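Product Review: Prakex Motion Planning Suite, Version 2
Reviewed by Tiziana Amato, Messina Automation Laboratory

Prakex is a planning and control package for two-arm workcells. The laboratory installed it in September to replace an in-house planner that had become difficult to maintain. Setup was carried out by Hanyu Kang and took one afternoon, including the import of our existing arm models.

Planning

The planner accepts a task as a series of named poses with contact limits attached to each. Our trial task was gear assembly, in which one arm must place a small metal gear on a round plate while the second arm remains nearby. Collision checks cover both arms at all times. Of 30 planning requests in the final trial, 29 returned a valid path. The remaining request ended with a clear error message that named the joint at its limit.

The approach move can be paused at any height above the plate, and the held pose may then be edited from the console. Staff found this feature the most useful in the package.

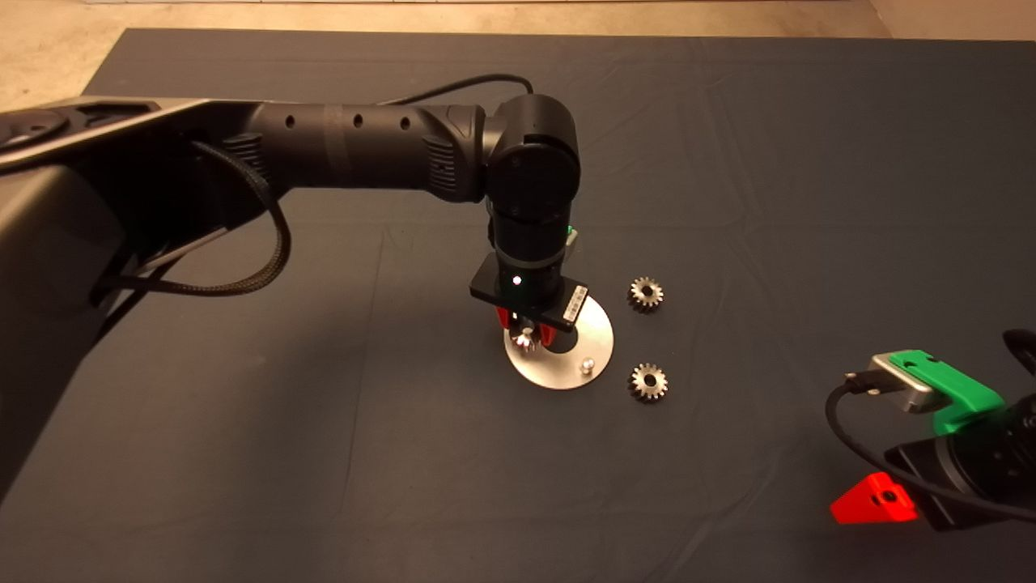 Force Control and Logging

Contact thresholds are set per axis and may be changed without a restart. The default values are too high for small gears and should be lowered before first use. Log files are complete, but the viewer is slow to open them, and search is limited to time stamps. Export to plain text works as documented.

Recommendation

The suite is recommended for laboratories with two-arm cells and some prior experience in writing task files. Sites with a single arm will find much of it unnecessary.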